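3.2 Towel reuse and the weight of collected linen

The second part of the study looks at how much linen leaves the guest rooms each day and in which state it arrives at the laundry. Earlier work on hotel laundries mostly takes the number of occupied rooms as the only input. We found this too simple for small houses, where one family with children can change the load of a whole floor. For this reason we weighed the linen by room and not by floor.

The data come from two hotels, one in Tarkel and one in Sosstead, both served by the same laundry, Brandes. The collection started in January and was closed on Apr 30, 2022. During this time 3271 room services were recorded. Records with a missing room number or with no weight were removed before the analysis, and they are not part of this number. In both hotels the guests could choose between a daily change of towels and a change on request. The choice was marked on a card at the bathroom door, and the staff copied it to the service sheet.

Bath towels, hand towels and bath mats were weighed together, while bed linen was weighed separately. We did not try to separate the water in the towels from the dry weight for every room. Instead, a smaller sample of 30 rooms was weighed two times, first at collection and again after drying at the laundry. The difference between the two weights was large for bath mats and much smaller for hand towels. It also depended on how the towel was left by the guest. A towel left in a heap keeps its moisture for many hours – sometimes until the next morning – but a towel hung over the rail is often almost dry when the staff come in. Figure 4 shows a white towel in a crumpled state.

This has a practical side. The laundry charges by weight at the door, so the hotel also pays for the water. When the staff in Sosstead began to hang the used towels on the cart rail before bagging them, the weight per room went down, although the number of towels stayed the same. In Tarkel the carts have no rail and the practice could not be tested. We therefore cannot say if the effect would be equal in a house with longer corridors and shorter service times.

The weights were entered in Fuvico, the planning software already used by the laundry, and exported as one table per hotel. Two bags from Tarkel were entered twice and were corrected by hand. The scale shows steps of ten grams, and we consider this sufficient for bags, but it is rather coarse for single hand towels. Results for single items should be read with this limit in mind.

Figure 4. White towel, crumpled, in a shallow gray tray.
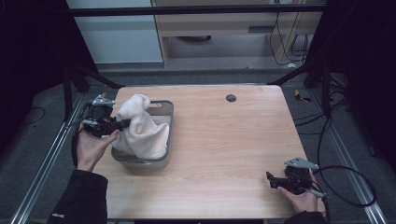
The bed linen showed less variation between rooms than the towels, and it is treated in the next section together with the length of stay.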